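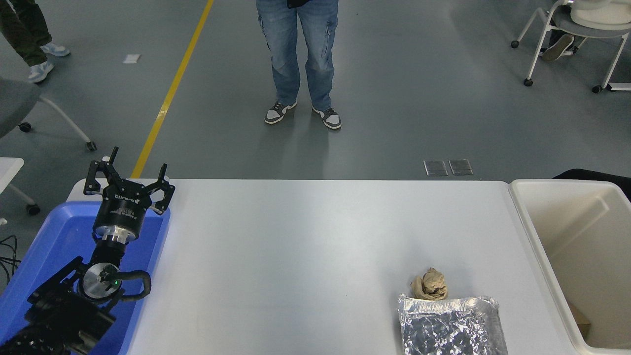 White worktable with a blue tray at the left.

How should a small online shop follow up after a first order?
Small Shop Help Community > Customer Care > Repeat Orders

Posted by Siv Magnusson

Our household operates a small online shop under the name Fagerlund, selling printed tea towels, aprons and a limited range of table linens. The shop has been open for three years. In the period ending this November we fulfilled 931 orders, of which 70 came from customers who had purchased from us before. I consider that figure low for goods of this kind, which people often buy as gifts and might reasonably be expected to buy again.

At present a customer receives three messages: a confirmation of the order, a notice of shipment, and a request for a review, which is sent five days after delivery. We do not send anything further unless the customer has joined our mailing list, which stands at 302 subscribers. Each parcel contains a printed card with our web address and care instructions for the fabric.

I would appreciate advice on the following points. First, is it proper to write again to a customer who has not joined the list? Second, should a returning customer be offered a discount, and if so, of what kind? Our margins are modest, and a permanent reduction in price is not something we can carry. Third, how long should one wait before making contact?

We sell through our own site and also through a booth at the Duston craft market. The figures above concern the site only. Complaints are rare and are generally about delivery time.

Idun Berge
Member, replies in Customer Care and Shipping

I will take the three points in the order given.

On the matter of writing to customers who have not subscribed, you should treat messages about an order and messages intended to sell as separate things. A confirmation, a shipping notice or an answer to a complaint belongs to the order. An announcement of new tea towels does not. The rules differ from one country to another, and you should read those that apply where your customers live before sending anything promotional. The safer course is to ask for permission at checkout, with a box that the customer must tick, and to state plainly what will be sent and how often. A list of 302 people against that number of orders suggests to me that the invitation is either hard to find or does not say what the reader will receive.

I would also reconsider the review request. Five days is short for an item bought as a gift, which may still be wrapped. I moved ours to three weeks, and the replies became longer and more useful. 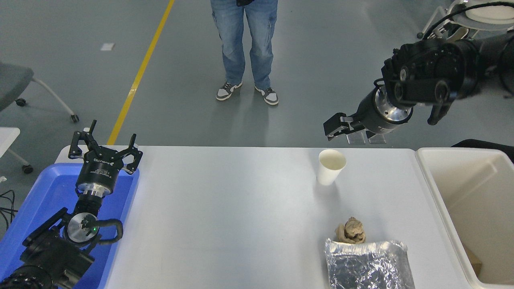 On discounts, I advise against a standing percentage for returning customers. Regular buyers soon learn to wait for it, and new buyers who hear of it feel they have paid too much. A small benefit attached to the second order works better in my experience. We offer free shipping on one further order placed within four months, and the code is printed on the packing slip. The cost is known in advance and ends on a set date.

As to timing, consider when your goods are likely to be wanted again. Linens are bought before holidays and in the season for weddings. One message ahead of each of those periods will be read more willingly than a monthly letter with little in it.

Finally, please look at the delivery complaints, even if there are few. A customer who waited longer than promised will seldom write to say so and will simply shop elsewhere next time. If your product pages promise three days and the usual time is five, change the page to say five. When a parcel is late, write before the customer does - two sentences will suffice, giving the new expected date and the name of a person who can be reached.

Bendik Sjögren
New member

We use Drimico for this. It sends everything automatically and you can set the number of days. Recommended.

Vitalii Romaniuk
Member

I agree with most of what Idun Berge has written, with one reservation concerning the free shipping code. If the parcels are frequently sent directly to the recipient of a gift, the packing slip goes to that person and the buyer never sees the code. In our shop this applied to a large share of orders in November and December. We now place the code in the shipping notice and keep the slip free of prices and offers.

I would add a remark on the market booth. Customers who buy in person are often the most willing to order again, yet the seller usually has no record of them. A sign-up sheet on the counter, with a clear line stating its purpose, brought us more subscribers in one season than the website did in a year. Handwriting is a difficulty - ask people to print their addresses in capital letters, and enter them the same evening.

Siv Magnusson

Thank you for these replies. The review request has been moved to three weeks, and the product pages now state a delivery time of five days. I had not considered the packing slip, and we do send a good many orders directly to the recipient, so the code will go in the shipping notice. A sign-up sheet will be on the counter at Duston from the next market.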